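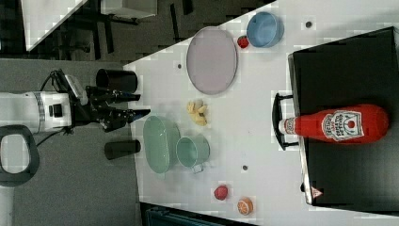

Table 7 from above, arm on the left, gripper fingers slightly open.

Lisdale workshop, Table 7
Arm and gripper check, start of shift
Month: April
Checked by: Mihret Negussie

Status marks: OK, WATCH, FIX, N/A

1. Area

1.1 Floor under the arm clear of loose parts and tools. OK
1.2 Emergency stop pressed and reset, arm drops out and comes back. OK
Comment: Reset button needs a firm push. Same as last month.
1.3 Warning sticker on the black box present and readable. WATCH
Comment: Readable. Do not clean it with solvent.
1.4 Table holes free of crumbs and tape. OK

2. Arm

2.1 Base bolts at paint marks. OK
2.2 Covers closed, no cracks. OK
2.3 Joint noise at slow speed, full sweep. WATCH
Comment: Light tick at the wrist when it turns back toward the table. No change in position error. Listen again at 300 hours.
2.4 Home position matches the pin. OK

3. Cables

3.1 Cables looped over the arm, no tight bends through full reach. FIX
Comment: The outer loop pulled snug at far reach. Moved the clip back and ran the sweep again at slow speed. Passed after that. Fikre to fit a longer tie.
3.2 Connectors seated, locking rings hand tight. OK
3.3 Jacket wear where the cables touch the arm. OK

4. Gripper

4.1 Both fingers open and close without sticking, 6 cycles. OK
4.2 Finger joints free of food and grit. FIX
Comment: Dried sauce in the lower joint. Cleaned with a damp cloth and a soft brush. No oil on these joints, the Hatel sheet says dry only.
4.3 Finger screws tight. OK
4.4 Fingertips even when closed. OK
Comment: Check this one closed. With the gripper part open, one finger can sit ahead of the other, as in the photo.
4.5 Grip force test with the spring block. OK

5. Items on the table

5.1 Dishes free of chips and cracks. OK
5.2 Ketchup bottle cap shut. OK
Comment: Keep it shut. See 4.2.
5.3 Small pieces kept away from the table holes. OK
5.4 Anything tall moved out of the sweep before a homing run. OK

Open points

Longer cable tie, Fikre, before the next full-speed run.
Wrist tick, log it under Grollon and leave the arm in service.
Gripper service due at 500 hours.

Cleared for use at slow speed only until 3.1 is signed off.
M. Negussie, 7:00 a.m.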